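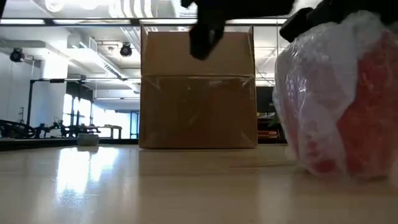
Figure 2. Packing task, student cell, Lanbridge course. Closed carton, bagged red item, gripper from above.

3.2 Task and data

Teams in the May term shared one arm and one table. Task: pick a bagged item, set it down by the carton. 12 teams, 438 logged trials, up to 3000 control steps each. Baseline was the Harier planner, no tuning. Clear bags gave the most trouble, glare on the plastic and on the tabletop both confused the depth estimate (see Gundard report). Failed grasps were labeled by hand, two students per trial, disagreements droped. Force limits same as in 3.1.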